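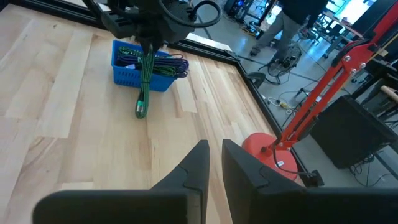
나무 상판 위로 늘어뜨린 녹색 케이블. 끝에 금속 느낌의 커넥터가 달려 있다.

Limex 케이블 대여 장부 데이터

읽는 시간 16분

개요

Limex는 공유 작업실 Rodis의 물품 창구에서 케이블과 어댑터를 빌려주고 돌려받은 기록을 표로 옮긴 데이터입니다. 종이 장부와 창구 단말기의 기록을 하나의 형식으로 합쳤고, 대여 한 건이 한 행입니다. 전체 행 수는 3322입니다.

처음 목적은 내부용이었습니다. 어떤 규격을 더 사야 하는지, 어떤 물품이 자꾸 고장 신고로 돌아오는지를 알아보려고 정리를 시작했습니다. 비슷한 창구를 운영하는 곳에서 장부 양식을 보여 달라는 요청이 이어져서 이름과 연락처를 지운 판을 따로 만들었고, 이 문서는 그 공개판에 대한 설명입니다.

현재 판의 정리 기준일은 2024/05/28입니다. 그 뒤에 반납된 건은 이 판에서 미반납으로 남아 있습니다.

파일 구성

loans.csv
대여 기록 본체. 쉼표 구분, UTF-8, 첫 행은 열 이름입니다.

items.csv
물품 목록. loans.csv의 item_id와 연결됩니다. 폐기된 물품도 지우지 않고 status 열에 retired로 표시했습니다.

faults.csv
고장 신고. 한 물품에 신고가 여러 건 있을 수 있습니다. 신고자가 쓴 문장은 넣지 않고 분류 코드만 남겼습니다.

codes.csv
각 파일에서 쓰는 코드와 뜻을 모은 표.

CHANGES.txt
판별 변경 내역.

파일은 이렇게 모두 5개입니다. 예전 판에 있던 summary.xlsx는 뺐습니다. 수식이 장부 원본을 참조하고 있어서 다른 컴퓨터에서 열면 빈칸이 나왔습니다.

loans.csv의 열

열은 16개입니다.

loan_id: 대여 번호. 문자열로 읽어야 합니다. 숫자로 읽으면 앞의 0이 사라집니다.
item_id: 물품 번호.
borrower_key: 대여자를 구분하는 임의 문자열. 판마다 새로 만듭니다.
out_date: 대여일.
out_slot: 대여 시간대. am, pm, eve 중 하나.
due_date: 반납 예정일. 창구에서 정한 날짜이며, 연장하면 바뀐 날짜가 들어갑니다.
in_date: 실제 반납일. 미반납이면 비어 있습니다.
in_slot: 반납 시간대. 비어 있는 경우가 많습니다.
connector_a: 한쪽 끝의 커넥터 규격.
connector_b: 반대쪽 끝의 커넥터 규격.
length_class: 길이 구분. short, mid, long, unknown.
jacket: 피복 구분. smooth, braided, coiled, flat, unknown.
purpose: 대여 목적. 창구 담당자가 듣고 고른 분류입니다.
condition_out: 대여할 때의 상태.
condition_in: 반납할 때의 상태.
source: 원본 구분. paper 또는 terminal.

connector_a와 connector_b의 순서에는 원칙이 있습니다. 전원이나 신호를 내보내는 쪽을 a에 적습니다. 다만 종이 장부에서는 이 원칙이 잘 지켜지지 않았습니다. 방향이 중요한 분석이 아니라면 두 열을 정렬해서 쌍으로 묶어 쓰는 편이 안전합니다.

jacket은 겉모양으로만 판단한 값입니다. braided에는 직물로 감싼 것과 그물 모양 튜브를 씌운 것이 같이 들어 있습니다. 튜브를 나중에 씌운 물품도 있는데, 씌운 날짜를 모르기 때문에 그 물품의 과거 기록도 모두 braided로 되어 있습니다.

색은 공개판에 없습니다. 원본 장부에는 색을 적는 칸이 있었지만 담당자마다 표현이 달랐습니다. 같은 케이블이 초록, 연두, 국방색으로 번갈아 적혀 있는 식이라 통일하지 못하고 열을 지웠습니다.

수집 방법

종이 장부는 Trinity Kapoor가 양식을 만들었습니다. 대여자가 이름과 물품 번호를 직접 쓰고, 창구 담당자가 나머지를 채우는 방식입니다. 글씨를 읽을 수 없는 칸은 비워 두었고 추측해서 채우지 않았습니다.

단말기는 10월에 들어왔습니다. 그달에는 종이와 단말기를 같이 썼습니다. 같은 대여가 양쪽에 적힌 경우에는 단말기 기록을 남기고 종이 기록을 지웠습니다. 둘의 날짜가 하루 다른 경우에도 같은 대여로 보았습니다. 이틀 이상 다르면 별개의 대여로 두었기 때문에 중복이 조금 남아 있을 수 있습니다.

단말기 프로그램은 Wimell이라고 부르는 자체 제작 도구입니다. 화면에서 물품 번호를 찍으면 커넥터와 길이가 items.csv에서 자동으로 채워집니다. 물품 목록이 틀렸던 기간에는 대여 기록도 같이 틀렸고, 발견한 것은 고쳤습니다. 고친 목록은 CHANGES.txt에 있습니다.

종이 장부 입력은 두 사람이 따로 한 뒤 서로 비교했습니다. 값이 다르면 원본을 다시 보고 정했습니다. purpose만은 비교하지 않고 먼저 입력한 사람의 값을 썼습니다.

상태 값

condition_out과 condition_in에는 다음 코드를 씁니다.

ok: 이상 없음.
worn: 피복이 닳았거나 커넥터가 헐거움. 사용 가능.
intermittent: 움직이면 끊김.
dead: 동작하지 않음.
lost: 분실. condition_in에만 나옵니다.
na: 확인하지 않음.

바쁜 시간대에는 확인하지 않고 ok를 누르는 일이 있었습니다. 단말기 초기 화면의 기본값이 ok였던 것도 영향을 주었습니다. 나중에 기본값을 na로 바꾸었고, 그 뒤로 na가 눈에 띄게 늘었습니다. 상태가 나빠진 것으로 읽으면 안 됩니다. 변경 시점 이전의 ok에는 na가 섞여 있다고 보면 됩니다.

worn과 intermittent의 경계도 담당자에 따라 다릅니다. 창구에서는 시험기에 꽂고 커넥터 가까운 부분을 가볍게 굽혀 본 다음 판정합니다. 시험기가 없는 규격은 눈으로만 보았습니다. 시험기로 확인할 수 있는 규격인지는 items.csv의 testable 열에 있습니다.

고장 분류

faults.csv의 code 열은 다음과 같습니다.

J1: 피복 갈라짐 또는 벗겨짐
J2: 피복과 커넥터 사이 벌어짐
C1: 커넥터 휨
C2: 커넥터 내부 이물
C3: 걸쇠 또는 고정 나사 파손
W1: 단선으로 추정
W2: 특정 자세에서만 끊김
X: 그 밖의 것

W1은 추정입니다. 잘라서 확인한 물품은 거의 없습니다. 수리하면서 실제로 단선을 확인한 경우에만 confirmed 열이 1입니다.

J1은 braided 물품에서 적게 나옵니다. 겉의 직물이나 튜브 때문에 안쪽 피복이 보이지 않으므로, 튼튼해서 적은 것인지 보이지 않아서 적은 것인지 이 데이터로는 알 수 없습니다. 피복 종류에 따른 내구성 비교에 쓰겠다는 문의가 가장 많았는데, 권하지 않습니다. 물품을 고르는 사람의 취향도 섞여 있고, 자주 나가는 물품이 정해져 있어서 사용량이 고르지 않습니다.

미반납 처리

예정일에서 60일이 지나도록 돌아오지 않은 물품은 분실로 처리합니다. 이때 condition_in은 lost, in_date는 빈칸입니다. 분실 처리한 뒤에 물품이 돌아오면 in_date에 실제 날짜를 넣고 condition_in을 다시 적습니다. 분실 처리했던 사실은 loans.csv에 남지 않고 CHANGES.txt에만 있습니다.

연체일을 계산할 때는 due_date가 연장된 날짜라는 점을 생각해야 합니다. 최초 예정일은 공개판에 없습니다. 단말기에는 연장 이력이 남아 있지만 종이 장부에서는 날짜를 줄로 긋고 다시 쓴 탓에 처음 날짜를 읽을 수 없는 줄이 많았습니다. 한쪽에만 있는 열을 넣으면 오해가 생길 것 같아 뺐습니다.

휴관일도 연체일에 들어갑니다. 휴관일 표는 요청하면 보내 드립니다.

개인정보

이름, 연락처, 회원 번호는 들어 있지 않습니다. borrower_key는 회원 번호와 계산으로 이어지지 않는 임의 문자열이고, 대응표는 판을 만든 뒤 지웁니다. 따라서 이전 판과 새 판의 대여자를 이어 붙일 수 없습니다.

대여 시각은 시간대로만 남겼습니다. 이용자가 적은 날의 정확한 시각이 있으면 작업실을 아는 사람이 누구인지 짐작할 수 있다는 의견이 있었습니다. purpose에서도 특정 모임의 이름은 모두 group으로 바꾸었습니다.

본인의 기록을 빼고 싶은 이용자는 창구나 아래 연락처로 알려 주십시오. 다음 판에서 해당 행을 지웁니다. loan_id의 번호가 중간에 비는 곳은 그렇게 지운 행이거나 창구에서 취소한 대여입니다.

읽어 들일 때

날짜는 모두 연-월-일 순서의 문자열입니다. 표 계산 프로그램으로 바로 열면 loan_id와 item_id가 숫자로 바뀌는 일이 있으니 가져오기 기능에서 두 열을 텍스트로 지정하십시오.

빈칸과 unknown은 다릅니다. 빈칸은 장부에 적히지 않은 것이고, unknown은 담당자가 모르겠다고 고른 것입니다. na는 확인 자체를 하지 않은 경우입니다. 셋을 하나로 합쳐도 되는 분석이 많겠지만 원본에서는 구분해 두었습니다.

items.csv와 연결하면 짝이 없는 item_id가 나옵니다. 번호표가 떨어진 물품에 임시 번호를 붙여 빌려준 경우입니다. 임시 번호는 T로 시작합니다. 나중에 원래 번호를 찾은 것은 바꾸었고, 찾지 못한 것은 그대로 두었습니다.

어댑터는 connector_a와 connector_b가 모두 채워져 있고 length_class가 비어 있습니다. 멀티 어댑터는 b에 대표 규격 하나만 적었고, 나머지는 items.csv의 note 열에 있습니다.

알려진 문제

- 번호표를 바꿔 단 물품이 있습니다. 같은 item_id인데 어느 날부터 커넥터가 달라지면 이 경우입니다. 확인한 것은 note에 relabelled라고 적었습니다.
- 세트로 빌려준 물품이 한 행으로 적힌 것과 여러 행으로 나뉜 것이 섞여 있습니다. 종이 장부에서는 한 줄에 적는 사람이 많았습니다.
- eve 시간대의 반납은 다음 날 am으로 적힌 것이 있습니다. 창구가 닫힌 뒤 반납함에 넣은 물품은 다음 날 아침에 처리합니다.
- length_class의 경계가 한 번 바뀌었습니다. 예전 값은 새 기준으로 고쳤지만 이미 폐기된 물품은 다시 잴 수 없어 unknown으로 두었습니다.
- purpose의 etc가 너무 많습니다. 목록의 맨 위에 있어서 그렇습니다. 순서를 바꾸는 건은 Wimell 수정 목록에 올려 두었습니다.

맞는 용도와 맞지 않는 용도

대여 창구의 재고 계획, 장부 양식 검토, 결측이 섞인 표를 다루는 수업 자료로는 쓸 만합니다. 규격별 대여 빈도의 변화도 볼 수 있습니다. 새로 산 물품이 들어온 시기에는 그 규격의 대여가 늘어나므로 items.csv의 added_month를 같이 보십시오.

제조사나 제품의 품질 비교에는 쓸 수 없습니다. 제조사 열이 없고, 추가할 계획도 없습니다. 이용자 개인의 습관을 추정하는 용도로도 쓰지 말아 주십시오.

한 작업실의 기록이라는 점도 감안해야 합니다. Rodis에는 음향 장비를 다루는 이용자가 많아서 오디오 규격의 비중이 일반 사무실보다 높을 것입니다.

관련 작업

Yoon은 같은 장부 형식을 공구 대여에 맞게 바꾼 별도의 양식입니다. 길이와 커넥터 열 대신 소모품 동반 여부를 적습니다. 아직 데이터는 공개하지 않았고 빈 양식만 나눠 드립니다. 두 양식은 대여일, 예정일, 반납일, 상태 코드가 같아서 한 표로 합칠 수 있습니다.

이용 조건

출처를 밝히면 복사, 수정, 재배포가 가능합니다. 수정해서 배포할 때는 어떤 열을 바꾸었는지 적어 주십시오. 출처 표기는 "Limex 케이블 대여 장부 데이터, Rodis 물품 창구"로 충분합니다. 값의 정확성은 보증하지 않습니다.

오류를 발견하면 loan_id나 item_id와 함께 보내 주십시오. 종이 장부 원본이 남아 있는 기간의 기록은 대조해서 답을 드립니다. 답이 늦을 수 있습니다.

다음 판에서 바꿀 것

- 연체일 계산용 휴관일 표를 파일로 포함
- faults.csv에 수리 여부 열 추가
- codes.csv의 영문 설명 정리
- 임시 번호 물품을 items.csv에 별도 행으로 등록

문의: Rodis 물품 창구 (담당 Trinity Kapoor) | © Rodis | 맨 위로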